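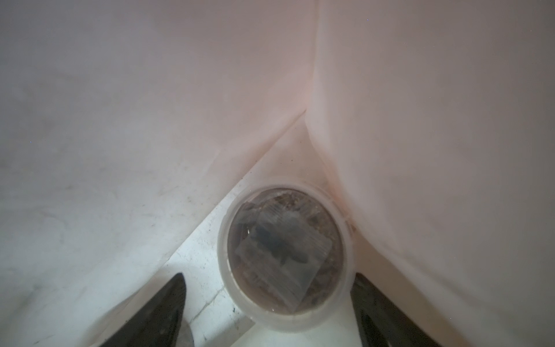

図1 手首カメラ映像。半透明の丸容器と左右の指先

作業記録 4月 グリッパ指先および手首カメラの比較試験
実施場所:マレロ棟 双腕作業セル

1. 目的
現行の先細指(以下、カタラル指)と、先端幅を広げた試作指(以下、トラヴェダー指)について、柔軟包装および丸型小容器に対する把持性を比較する。あわせて、手首カメラの露出設定が指先位置の目視確認に与える影響を記録し、次期構成の選定資料とする。

2. 条件
アーム、制御器および卓上の配置は両指で共通とした。閉じ力の指令値は上限の64%に固定し、速度制限も変更していない。手首カメラは自動露出と固定露出の二通りとし、固定側の露光時間は4,000マイクロ秒に設定した。照明は天井灯のみとする。
試行は遠隔操作により、対象物と指の組合せごとに7回ずつ行った。操作者は全試行を通じて同一である。指の交換後は毎回、開閉原点を取り直すこと。前回の記録では右腕側の取り直しが漏れており、該当データは集計から除外した。

3. 手首カメラに関する所見
図1のように白い面が画角の大半を占める姿勢では、自動露出の挙動が安定しない。容器の縁も乳白色であるため、卓面との境界が判別しにくい場合がある。暗色の指は白い背景に対して輪郭が明瞭であり、指先と容器外周の距離を読む目的には現行の色で差し支えない。試作指を明色の樹脂で製作する案が出ていたが、当面は見送りとする。
固定露出では、指先の輪郭は全試行で確認できた。反面、指の根元に近い領域が暗くつぶれる傾向があり、接触部がどの深さにあるかを映像のみで判断することは困難であった。深さ方向については関節角の記録を併用する。
なお、透明部に生じる小さな反射光は、輪郭抽出の処理で容器の縁と誤認されることがあった。閾値の調整は本記録の範囲外とし、別途検討する。
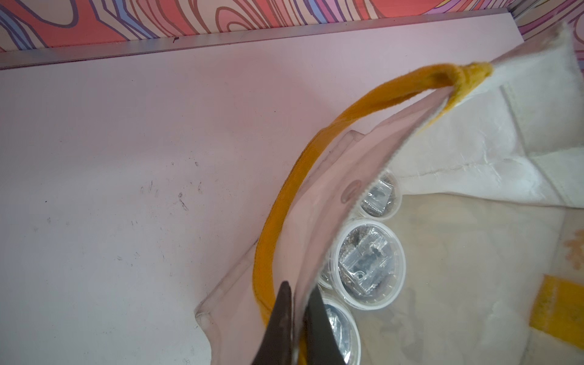
記録者 エーデルトラウト・ハーバーコーン
把持評価担当

4. 袋の把持に関する所見
透明袋の下縁を二本の指で挟む動作は、今回の対象のうち最も差が出た項目である。図2では、袋の縁と黄橙色の持ち手の下端が同時に指の間に入っている。厚みの異なる二つの材料を一度に挟む場合、閉じ幅の値だけでは、フィルム側に力がかかっているかどうかを判別できない。持ち手が先に圧縮され、フィルムが指の間で遊んでいる状態でも、閉じ完了の信号は出力される。
カタラル指は先端が細く、袋の折れ目に差し込みやすい。接近角を浅く取れる点も有利である。ただし、挟んだ後に手首を回すと、接触点を中心に袋が回りやすい。トラヴェダー指は接触幅が広く、回転に対しては安定したが、卓面に密着したフィルムの下へ先端を入れる段階で、やり直しが多くなった。
袋の中に丸容器が入っている場合、引き始めに荷重が急に変わる。操作者からは、引く前に一度手を止め、フィルムの張りを映像で確認したいとの申し出があった。次回の手順に追加する。
全項目の合計では、カタラル指の初回把持成功率は82%であった。トラヴェダー指については、指先パッドの貼り直し前後で条件が揃っていないため、現時点では数値を掲載しない。

5. 双腕配置および固定カメラ
卓の中央付近では左右のグリッパが向かい合い、間隔が狭くなる。干渉監視の距離を既定値のままにすると、袋の両側から接近した時点で減速がかかり、操作感が重い。距離の変更は安全確認後に行うものとし、今回は既定値で統一した。
肘部は卓の内側へ張り出すため、右腕の前腕下にある容器を右腕自身で取りに行く動作は避けるべきである。対象が右手前に寄った場合は、左腕で中央側へ移してから扱う手順が適当と考える。固定カメラは両腕の関係を把握するうえで有効であるが、前腕の陰になる容器については手首側の映像を優先する。
ケーブルの余長は、手首を大きくひねった際にも引っ張られないことを、動作範囲の端で個別に確認する。

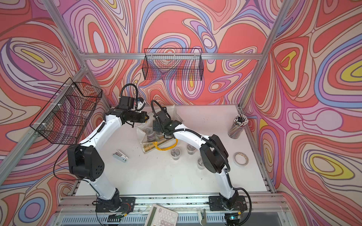
図3 固定カメラによるセル全景。中央に透明袋、その手前から右にかけて蓋付き丸容器

6. 暫定判断
標準指は当面カタラル指とする。手首カメラは固定露出を標準設定とし、自動露出は比較用に残す。

7. 残件
・トラヴェダー指のパッド条件を統一し、袋の項目を再試験する。
・ドゥダドロー制御器での同一動作の再生を確認する。閉じ完了信号の判定方法が現行機と異なるため、ログの時刻合わせを先に行う。
・回転方向の滑りについて、評価の区切りを「手首回転の終了時」に統一する。今回は操作者の申告によっており、試行間で判断に幅がある。
・指交換時の確認票に、右腕の原点取り直し欄を追加する。様式は現行のものを流用する。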